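Can a Machine Put Things Away Yet?
Final report, Plandau project group
Submitted in September

1. Why we chose this question

Our brief was to pick a job that people do every day and find out how close a machine is to doing it. We chose tidying. It covers toys at home, stock on a shop shelf and returned items behind a counter, and all of it comes down to picking up a thing and placing it where it belongs.

We first wanted to use real shop goods. Our supervisor asked us to start with something simpler, so we settled on small coloured blocks on a white table. A block has flat sides, does not squash and is easy to tell apart from the surface. If a machine struggles with blocks, a bag of rice is a long way off.

2. The task

Red, yellow and green blocks are placed on the table within reach of two arms. The arms are asked to pick up one named colour and set it down in a marked place. The other two blocks must stay where they are. A run counts as a success only if both parts are met.

We did 290 runs in all. The first 80 were used to adjust the settings and are left out of the results.

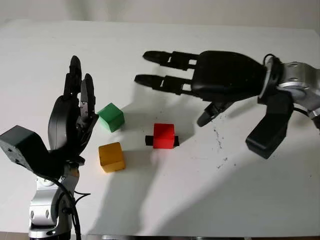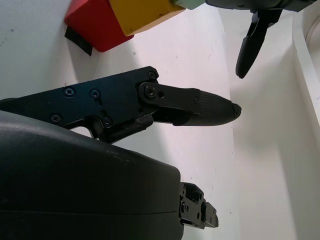 3. What we found

Of the remaining runs, 201 ended with the right block picked up. That sounds better than it is. In many of them a neighbouring block was pushed out of place, and under our own rule those runs failed. We should have written down how far each block moved, but we only recorded yes or no, and this is the main thing we would change.

Colour gave us less trouble than expected. Spacing gave us more. When the blocks were far apart the fingers had room to close. When they were close together, the approach had to be planned so that the side of the hand did not touch the next block, and the Sisay planner we used was not good at this. It seemed to treat the hand as narrower than it is.

Speed was the other weak point. A member of our group cleared the same table by hand in a few seconds, while talking. The arms never came near that, even on their best run.

4. What this means for homes and shops

We compared our notes with two places. Odari is a small gift shop where one of us works part time, and Hudix is the storeroom that supplies it. The storeroom has 200 bins, all the same size, with one kind of item in each. We think a machine could do part of that work now, if somebody checked it. The shop floor is different. Customers put things back in the wrong place, items lean on each other and the shelves are deep.

A home is harder again. A child's bedroom floor has no fixed layout, and much of what is on it is soft.

5. Limits of the work

We used one table, one set of blocks and the same lighting throughout. We did not test stacking, and we did not try anything that could break. Next year's group could start with mixed shapes and should measure movement in millimetres from the first run.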